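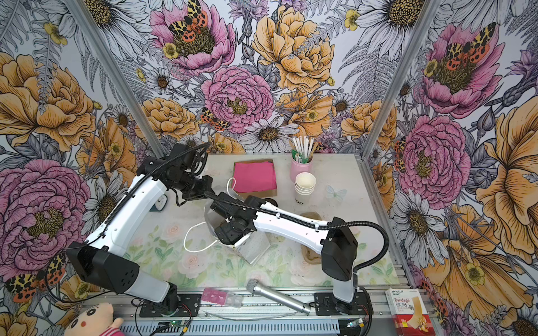

The engineer picks up on the second ring, eating something. She has 15 minutes before the arms need her back. Tuesday, late afternoon. She runs the household chores bench at Biwott, a small outfit that sells software to packing shops and wants, eventually, to sell it to people with kitchens.

First question is the obvious one. Can the machines do chores yet?

“Some. Slowly. Ask me which ones,” she says.

Ok, which ones. Picking up a cup, yes. Moving a box from here to there, yes, that's old news. A gift bag with string handles is another matter. “A bag changes shape the second you touch it. You push on one side and the other side comes at you. People do it while talking on the phone.”

She has been on bags since November. The job, called Hiter on the schedule, sounds like nothing: get a paper bag open, get a gripper in, put things inside. Two arms, one bag. They've done 200 tries on the current version of the software and she won't give me a success rate. I ask twice.

“It's not a number I like,” she says finally. “Write that.”

Packaging is the other half of her week. Molded pulp, the brown stuff that comes around anything breakable. It's light, it's rough, and every piece has lips and hollows where a finger can go wrong. Grab it by a narrow part and you might have it. Or you might just be pinching the rim. From above, she says, the camera at the wrist sees a lot of brown on brown and the software has to guess where the depth is.

“My mother asked why it can't just feel it. Good question! Ours can't, much.”

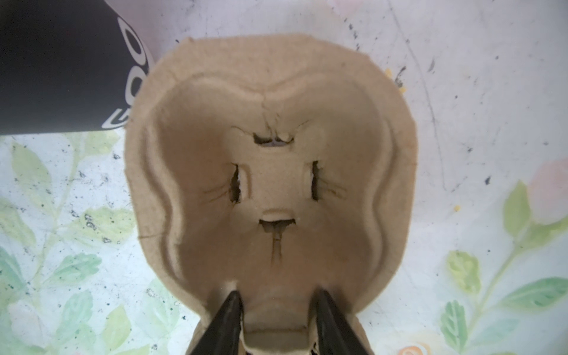 What shops ask for

Shops are ahead of homes, she thinks, but not by as much as the brochures say. Her first customer was Gimano, a gift store with 3 locations and a packing room in back. They wanted bags filled and pulp trays flattened for recycling. They got a trial of the first thing and a polite email about the second.

“They have a person who does a bag in no time and also answers the door and notices when the tissue is running low. I'm selling against that person. It's a hard sale and it should be.”

Where does the machine win? Nights, she says. Dull repeats. The same bag, same size, same spot on the table. Change the bag and you are back to practicing. She thinks shops will take a slow arm if it's a steady one, and that homes wont, becuase at home nothing is ever in the same spot.

She also has opinions about clear tables. Lots of demos are shot on a bare surface with one object in the middle. Hers has cups, napkins, a microphone — stuff to knock over. “Whose kitchen is bare? Not mine.”

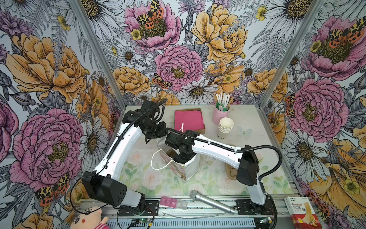
What she'd buy

Nothing yet. She has tried Haso, a folding gadget for towels, and it went back in the box after 2 weekends. Too loud, and she had to straighten every towel before feeding it in. “At that point I've folded it.”

Would she let her own arms loose in her apartment? Long pause, chewing. Dishes no. Glass no. Putting groceries away, cans only, maybe, with her standing there. She'd like laundry most of all and expects to wait longest for it.

I ask how long. She won't do years, says everyone who does years gets quoted later. A beeping starts up behind her and she says she has to go, can I email the rest. I did. She answered one question out of four, the one about groceries, and changed “cans only” to “cans and boxes.”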